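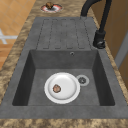
Drirkton Community Choir – News

Weekly rehearsals are back, and so is the winter concert

31 October 2022

After a long and rather quiet stretch, the Drirkton Community Choir is singing together every week again, and we could not be happier to report that the winter concert is on. It will take place in February in the main hall on Skarnunari Street, which most of our longtime audience will remember from the spring programs we used to give there, with the tall windows and the radiator that always seemed to know when the quiet numbers were coming.

Cyrill Tanner, who took over as music director over the summer, has put together a program that leans on folk songs, with a good helping of older church music and one brand new piece. The new one is a setting of a lullaby called "Zunska," which Cyrill heard as a boy from his grandmother and has been carrying around in his head ever since. He wrote it out for four voices during his vacation, and the altos have already let it be known that they got the best tune for once.
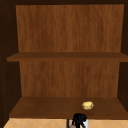 "I wanted something people could hum on the way to the car," Cyrill told us after last week's rehearsal. "The harmonies are a bit crunchy in the middle, but the melody is very plain, and I think that is what makes folks go quiet when they hear it." We can report that the basses did go quiet, although that was partly a matter of having lost their place on page 5.

The choir has grown since September, and that has been a real joy to see. Some of the new faces sang in school and had not opened a songbook since. Others came along with a neighbor for moral support and ended up staying for the second half. There is no audition, and you do not need to read music, though it helps to sit beside someone who does. Tenors, as ever, are welcomed with open arms and quite possibly with cake.

We are also glad to say that the fall raffle brought in $1,266, which is the best result we have had. Of that, $408 has gone to tuning and repairing the rehearsal piano, including the sticky pedal that has been grumbling its way through our warm-ups for years. The rest will go toward sheet music and the rental of the hall. A warm thank you to everyone who bought tickets, and to the Panagiotou bakery for the very generous first prize – the winner tells us the last loaf went into the freezer and will be eaten at Thanksgiving. 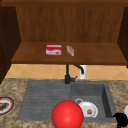 Tickets and how to join

Tickets for the concert will go on sale after the holidays, at the door on rehearsal evenings and over the counter at Panagiotou. Children under 5 get in free, and anybody who sings in the choir may set aside 3 seats for family before general sales begin, so please tell your aunts and cousins early. If you need a spot near the aisle or space for a wheelchair, let us know when you buy and we will save the right place for you. 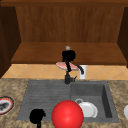
Anyone thinking of joining can simply come along to a rehearsal and try it out for a couple of weeks before making up their mind. Bring a pencil and a bottle of water, and wear a sweater if you feel the cold, as the hall takes a while to warm up. We start with stretches and some silly noises, then work on two or three songs, stop for tea, and finish with something everybody knows. New singers who want to be part of the concert should try to start before the end of November – after that you are still very welcome, but Cyrill will probably ask you to sit with the audience for this one and join us on stage in the spring.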